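乳酸菌飲料の小型ボトル、アルミ蓋のシール不良について

1 名前:tane_shoyu
小規模の受託充填をやっています。白いPSの小型ボトルにアルミ蓋をヒートシールしていますが、保管中に微小リークが出ます。
シール温度は183℃、8列の充填機です。蓋材はMakskaの標準品、ボトルはPonsの成形品。
抜き取り400本の減圧試験では全数合格でした。それでも土曜に充填したロットだけ、冷蔵庫から出すと口元がべたつくものが混じります。
温度を上げるべきか、圧力を見直すべきか、意見をください。

2 名前:kuchibiru_R
まず口元天面の平面度。温度はその後。
成形品のゲート残りが天面にあると、局所的に圧が抜けます。減圧試験は短時間だと通ることが多いです。

3 名前:fuji_line2
うちは同じような構成で206℃まで上げて止まりました。183℃は低いと思います。
シールヘッドの表示温度と実温の差は測っていますか。

4 名前:kuchibiru_R
>>3
206℃はPSには高すぎます。天面が潰れて内側にバリが出るし、剥離強度が上がって開封時に蓋が裂ける。
リークが止まったというより、天面を溶かして凹凸を埋めただけでは。

5 名前:fuji_line2
>>4
裂けのクレームは出ていません。ラッカーの種類で適正域は変わるので、温度の数字だけで高すぎるとは言えないはずです。当時使っていたのはUlilarの蓋材で、推奨域の中でした。

6 名前:tane_shoyu
>>3
実温は未測定です。表示値のみ。
>>2
天面は定盤に当てて見た範囲では問題なし。ただし見たのは平日ロットだけです。

7 名前:nemui_qc
土曜だけという条件から攻めた方が早い。
・金曜の停止後にヘッドが冷え切っている
・立ち上げ時の予熱時間が平日と違う
・CIP後の水滴が口元に残っている
三つ目が本命だと思います。シール面に水があると、熱が蒸発に取られて表示温度どおりには入りません。

8 名前:tane_shoyu
>>7
土曜は洗浄後すぐに立ち上げています。エアブローの時間も平日より短いです。比較してみます。

9 名前:nemui_qc
比較するなら列番号も記録してください。特定の列に偏るならヘッド側、全列に散るなら水かボトル側です。
蓋のエンボスも一応確認。凹凸がシール幅にかかる深さだと、接触面が不均一になります。白ボトルに銀蓋の組み合わせだと、目視では照明の反射で凹みと皺の区別がつきにくいです。 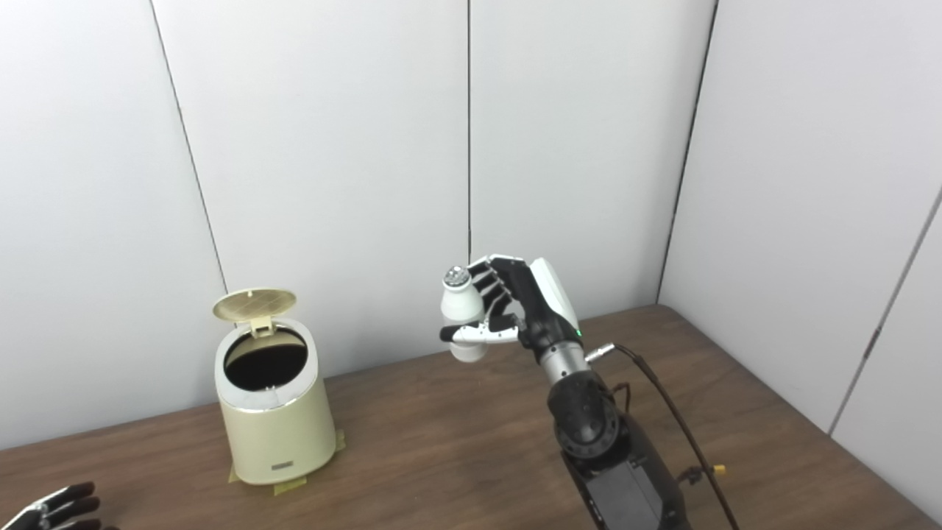
斜光で見るか、剥がして転写跡を見る方が確実です。転写が全周で連続していれば温度と圧力は足りています。途切れがあれば、その位置を列ごとに重ねてください。

10 名前:kuchibiru_R
転写跡には同意。染色液を使えばもっと早い。逆さにして口元に回し、蓋を剥がして浸入経路を見る。
温度を触るのはその結果が出てからで。

11 名前:fuji_line2
染色液は賛成。ただ実温測定も並行でやるべきです。熱電対を貼るだけなので、後回しにする理由がない。

12 名前:tane_shoyu
染色液はFetelholmの浸透液が手元にあります。
途中経過ですが、平日ロットの転写跡は全周連続でした。土曜ロットは3列目と4列目で途切れあり。位置は揃っていません。

13 名前:nemui_qc
隣り合う2列で位置がばらばらなら、エアノズルの詰まりか向きを疑います。ブロー時間を延ばす前に、その2列の風量を他列と比べてください。

14 名前:tane_shoyu
了解。次の土曜の立ち上げ前にノズルを外して見ます。熱電対もその時に貼ります。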